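Furnished Unit Safety Check
Berusby Short-Stay Apartments, Owino Building, Unit 14
Date of check: April 23, 2024
Type: between-guest check, long form

Entry and hallway

Door closes and latches on its own: OK
Deadbolt turns freely from inside without key: OK
Peephole clear: OK
Hall light: OK
Comment: Doormat curls at one corner. Replaced with a flat one from the supply closet. Old mat thrown out.

Smoke and carbon monoxide alarms

Hallway smoke alarm, test button: OK
Bedroom smoke alarm, test button: OK
Carbon monoxide alarm, test button: OK
Batteries changed since October: NO
Comment: All three sounded, but the log has no battery change after the summer. New batteries put in today and written in the log. Bedroom alarm is a Brerel unit and needs the cover pressed on hard or it will chirp.

Kitchen

Range burners light and shut off: OK
Hood filter clean: NO
Extinguisher gauge in the green: OK
Outlet by sink trips and resets: OK
Under-sink cabinet dry: OK
Comment: Filter has a layer of grease on the left half. Soaked and put back, but it is near the end of its life. Order one with the next Zernberg delivery. Extinguisher hangs behind the trash can, so a guest would have to move the can to reach it. Can moved to the other side of the counter.

Living room

Window opens and locks: OK
Blind cords tied up out of reach: OK
Outlets and cover plates: one loose
Furniture steady when leaned on: OK
Heater clear of fabric: OK
Comment: Cover plate behind the sofa was held by one screw. Tightened, and second screw added. Heater has a space of 14 inches to the curtain, and the house rule is 12, so this passes. Do not hang the longer winter curtains in this unit.
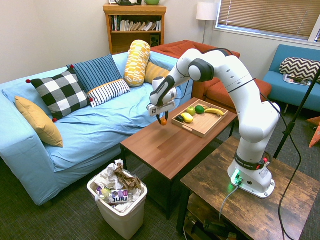
The winter curtains are the ones with the gray tag, stored on the top shelf in the laundry room. They went up in Unit 43 last year and had to come down again for the same reason. If a guest asks for something warmer, offer the extra blanket.

Bedroom

Bed frame bolts tight: OK
Lamp cord free of damage: NO
Window opens fully as second exit: OK
Closet rod holds: OK
Comment: Lamp cord is nicked near the plug. Lamp removed and tagged. Unit is short one bedside lamp until the spare comes over.

Bathroom

Grab bar holds when pulled: OK
Tub mat grips: OK
Hot water no higher than 120 degrees: OK
Exhaust fan: noisy, works
Comment: Fan rattles on start and settles. Leave for now, look again at the next long form check.

Open items

Hood filter, order
Bedside lamp, replace
Exhaust fan, recheck

Result: passed with open items. Unit may be booked once the lamp is in.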